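Toy library news

The toy library at Trudstead opens again on Apr 22, 2022, in room 6. Please bring back the March loans first — we miss many puzzles.

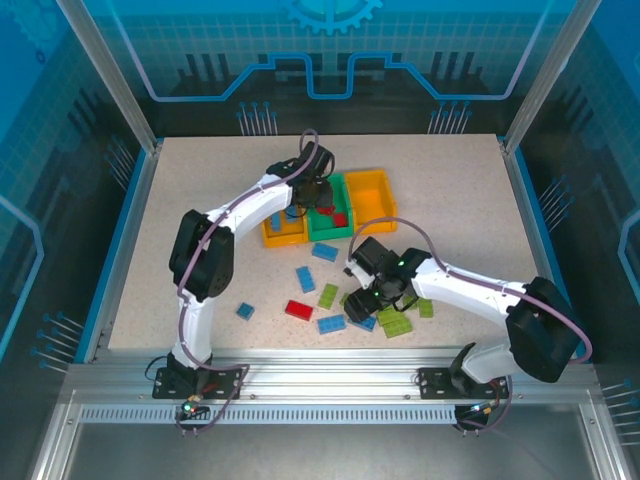

Bricks on the table, green bin at the left arm.

Yasmine Belkadi will wash and sort the returned toys. She asks for bags with a name on them.
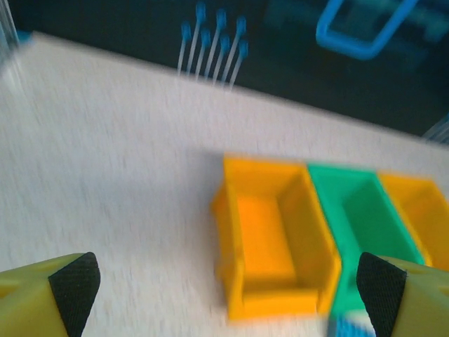 Three open bins, side by side.

Families may borrow two toys each.
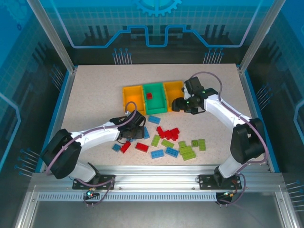 New members can write to Asanka Thambiah, who keeps the list.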